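**Kitchen & Laundry > Quitting paper towels: who stuck with it?**

**marlow_attic** wrote:

OK so I have finally had it with paper towels. We go through a 12 pack of Stavero rolls in a month, it's me and my husband and a kid who thinks one drip of milk needs half a roll, and the price went up again at our store. I want to switch to cloth for everything except maybe bacon. My mom did it her whole life with old T-shirts and never complained, but her kitchen rags also smelled like a pond and I can't live like that.

So tell me what you use, how you store the dirty ones, and whether you wash them with the regular stuff or separate. I have a top loader and no dryer, if that matters.

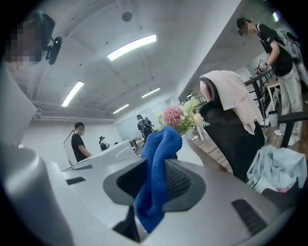 *Posted by **Eyvindur Dalsgaard** · September 12, 2021 · Kitchen & Laundry regular*

We switched 8 years ago and I'd never go back! A blue cloth for the kitchen, a different color for the bathroom, and nobody in my house gets to mix them up (I have been very loud about this). The smell your mom had comes from leaving them balled up wet by the sink. Wring it out, hang it over the faucet or a hook, and grab a fresh one in the morning. I keep a wire basket by the back door for the used ones so air gets at them.

I wash mine hot with plain Ranelow powder, half the scoop it says on the box, and NO fabric softener. Softener is what makes cloths push water around the counter and leave it there.

---

**pennybrook** wrote:

> nobody in my house gets to mix them up

Lol same, I have a teenager who cleaned the bathroom sink with the dish rag and I threw the whole thing out.

I'm going to disagree on the basket though. I had one by the back door and it was fruit fly city all summer. Mine go straight in the washer drum with the lid up and I run them when there's enough.

---

**tupelo_hank** wrote:

Am I the only one who thinks this is a lot of laundry to save a few bucks? I tried it. I bought a stack of 50 cloths from Gasser, felt great about myself, and by spring I was back on paper. Raw chicken juice, dog throw-up, whatever the cat did behind the dryer. I'm not putting that in with my shirts, sorry.

---

**Eyvindur Dalsgaard** wrote:

Hank, keep a roll under the sink for the dog! I do. I wouldn't call that going back to paper. One roll lasts us forever now and I couldn't even tell you where I bought it.

---

**tupelo_hank** wrote:

Well that's fair, but then the thread should be called "quitting MOST paper towels." My wife wants me to say she liked the cloths and it was me who gave up on them.

---

**marlow_attic** wrote:

Tell your wife she can come do my laundry, haha. Thank you all, this is so helpful. I picked up a pack of the Skultero ones on sale and washed them before using because they were shedding blue fuzz on everything. They're nice on glass once the fuzz is gone, so I did all the glass I could find, windows, the oven door, you name it.
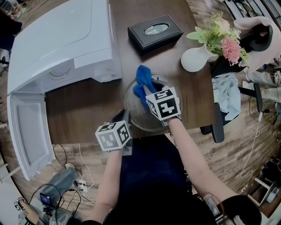
Can I dry them on the line outside, or do they get too stiff to use?

---

**pennybrook** wrote:

Line drying is fine, and they soften up as soon as you wet them. Give each one a good snap before you pin it. I leave mine out until supper and bring them in with the sheets.

---

**Eyvindur Dalsgaard** wrote:

Agree with penny on the line, still disagree about the washer drum. Mine would turn sour in there in 2 days, lid up or not. Maybe it's drier where you live?

---

**pennybrook** wrote:

High desert, so yeah, probably that.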